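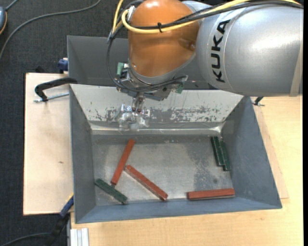
Progress to August – Dullari Reef Monitoring

Eight of the planned ten mooring buoys are in the water off Partington. The remaining two are held at Harkumano pending a replacement shackle order. Salinity and temperature readings arrive hourly – gaps in July came from a modem fault, now fixed. Some 800 meters of ghost net were removed. Spending is within budget. The seagrass survey at Nonach moves to next quarter.

Shares: 3

Comments
Is the July data being backfilled?
Good to see the net removal included.

Related
Nonach seagrass baseline
Mooring permits, Partington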